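3.2 Revival of the alley game in Lougher

Skittles was played in the back rooms of most Lougher public houses until the alleys were taken out to make space for dining tables. By the time our study began, one alley was left in the town, and it was used mainly for storage. The first new venue, Zangate, opened in January with four lanes and a bar. A second, Umutum, followed in a former carpet showroom. Both charge by the hour and take bookings online.

We asked visitors at the two venues why they had come. Of the 500 people approached, 400 completed the short form, and 93 of those said they had played skittles before. Most of the earlier players had learned from a parent or at a holiday camp. The rest came with coworkers or for a birthday, and many had picked the venue without knowing which game was played there.
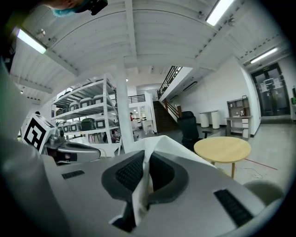 Repeat visits followed a different pattern. People who had played before were more likely to join the weekly league, but they also complained more often about the house rules. At Zangate a game is five throws per player, with a bonus for clearing the front pin first. Older players called this a shortened game and asked for the full local rules, under which all nine pins are reset after a clear. Umutum offers both sets and lets each group choose.

Cledwyn Griffiths, who kept score for the old Lougher league, lent us his match books. They hold 3,000 individual scores, written in pencil, with gaps where pages were lost. We used them to compare team sizes and season length with those of the new league. Teams were larger in the past (eight players against five now), and the season ran through the winter only. The books say little about who came to watch, so we could not compare audiences.

Equipment also changed. The old pins were turned locally and varied in weight from set to set. Both venues now rent matched pins from a single supplier, Clukitz, which replaces them when they split. League players told us that the newer pins fall more easily when struck low. We did not test this claim. The scoring data in Section 4 should be read with the change of pins in mind, as well as the shorter lanes at Zangate.

Figure 3 gives the number of league teams at each venue by month.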